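About Firham

Firham builds and supports two-arm tabletop robot stations for labs, training centers and small workshops. We are based in Lirnlow, where we have one building with an assembly floor at the front and offices at the back. We sell the stations, rent them by the month, and take on paid setup work for customers who already have arms of their own.

We started as a repair service. Customers sent us small robot arms with stripped gears, bad joints or damaged cables, and we sent them back working. After a while we noticed that many of the arms were coming from the same kind of user: a team that had bought good parts and then bolted them to an office desk. The arms were fine. The desk moved, the lights changed in the afternoon, and the cables got pulled. So we began making the part that goes around the arms.

What we sell

Our main product is the Terota station. It comes as an enclosed work area with two arms and grippers, a control computer and the software to run it. Each station is assembled here, run for 60 hours, and then packed in 2 crates. Most customers have it working on the day the crates arrive. We include printed instructions, and someone from our office can stay on the phone while you put it together.

The Bailly kit is for people who already own arms. It has the walls, the table surface, the mounting hardware and a set of cable guides. We keep adapter plates in stock for the arms we see most often and can cut others to order. Please send us the bolt pattern before you order — it saves a week.

Sorting and small parts work

Most of our stations are used for picking, placing and sorting small objects. Customers want to know how an arm handles things of different shapes before they commit to a larger project. We keep a shelf of ordinary items for this, such as marker caps, jars and divided trays, and we are glad to run trials with whatever you mail in. 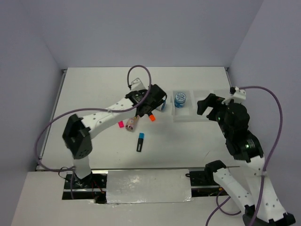
A standard trial takes one working week. You tell us what has to be picked up and where it has to go, and we set up the task, run it and send you a written report with the video. The report lists every attempt, including the failed ones, and gives our opinion on whether the job suits a station of this size. Sometimes it doesn't. Heavy parts, wet parts and anything longer than the table are better handled by other equipment, and we will say so.

The cost of a trial is taken off the price if you order a station later.

Service and spares

We have 477 stations and kits in use, and we still service the first ones. Spare joints, gripper fingers and cables are kept on the shelf in Lirnlow and ship the same day if you order before noon. Renters get parts at no charge. Owners are covered for the first year and can add a service plan after that.

Software updates are free for as long as you have the station. We put out a large update each January and smaller ones when they are needed.

Visiting and contact

Our building is at 66 Mill Road, Lirnlow. Visitors are welcome in the afternoon, but please call ahead so that we can have a station free for you. Schools can book a group visit through the office. Parking is behind the building — use the second gate, as the first is for deliveries.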